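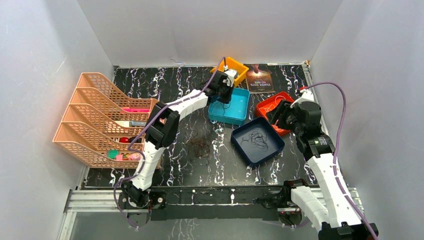

Chapter 2
Reading a Lease Before You Sign It

I signed my first lease standing up, in a hallway in Kusterdale, with the landlord holding the pen out to me. I read maybe a third of it (the third with the rent in it!) and I paid for that in October, when a $500 cleaning charge showed up that I'd agreed to without knowing. So let's start with the part most renters skip, the condition clause. It says you'll hand the place back the way you got it, and that means you need a clear idea of how you got it. Words matter a lot in that list. "Floor, dark" could be anything, but "black marble-patterned floor with white and purple veins" is something two people can agree on a year later, and "plain white walls" beats "walls OK" every time.

My old boss, Dalva Bezerra, made me rewrite my first checklist 11 times, and I grumbled through all of them. I still use the last version.

In this chapter we'll go through a full lease of 23 clauses, slowly, with a pencil. We'll look at deposits, repairs, guests, pets and the notice you have to give before moving out. Keep your own lease next to you if you have one, and mark anything you'd have trouble explaining to a friend. We begin with the names on page one.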